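Office robots at Ploltgate

The office robots at Ploltgate are a small group of humanoid machines used for filing, fetching and tidying at the records firm of Ploltgate, in Pramirport. They are supplied by Rorovari under a lease that the firm renews each October. The program is known among robotics people for its two-handed cabinet work and among the clerks for having ended the argument over who closes the cabinet doors, which are now left open by everyone equally.

Background

Ploltgate stores paper for clients who have been meaning to go digital for a long time. When the program began, the archive held 3,242 binders in low cabinets spread over two floors of ordinary office space, with ordinary office carpet. Rorovari had proposed a dedicated storage room with rails. Ploltgate proposed that the robots learn to live with the furniture, and got its way on grounds of cost.

Cabinet work

A retrieval job starts with a request typed at a desk. The robot walks to the cabinet, opens the door, takes the binder and carries it over. Low shelves are the hard part, as the machine has to bend and look down past its own hands, and an open door takes up much of the space it would like to stand in. 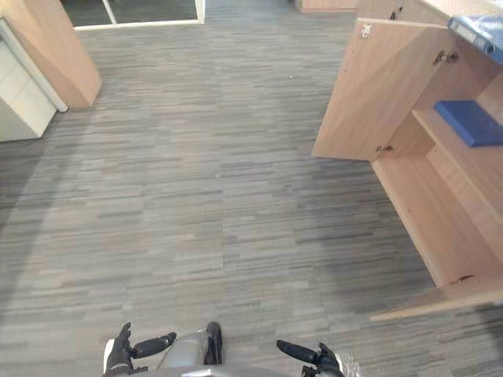

Robot's view of an open cabinet, with a blue binder or folder on the shelf.

Clerks were asked to push binders to the back and lay them flat. Many had spent years standing them upright with the labels out, and the memo on the subject went through 4 drafts. The final one is a single sentence and is still taped up in the kitchen.

Effects on staff

No jobs were cut in the first year, a point the management repeated often enough to make people nervous. What changed was the kind of work. Clerks who used to walk to the shelves now sit and wait for the shelves to come to them, and 12 of the 50 people in the department were retrained as "flow supervisors," a title that covers typing requests, checking labels and picking up whatever gets dropped. Pay went up slightly. So did complaints of stiff backs - the old trips to the cabinets had been, for several employees, the only exercise of the day.

Floor clutter became a matter of policy. Bags, shoes and power cords must be kept under desks and out of the walkways, a rule that was on the books for years before anyone had a reason to follow it. 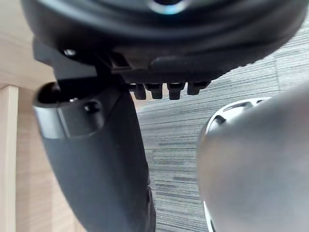 Chantharasri replied to the firm's account of all this in the trade press, arguing that the robots had saved very little walking and a great deal of talking. In the old arrangement, the reply went on, a clerk on the way to a cabinet would stop at three desks and settle two problems that had never been written down. Those problems now arrive as typed requests, and a robot can do nothing with them.

Ploltgate did not dispute the point. It added a free-text box to the request form, which is read on Fridays.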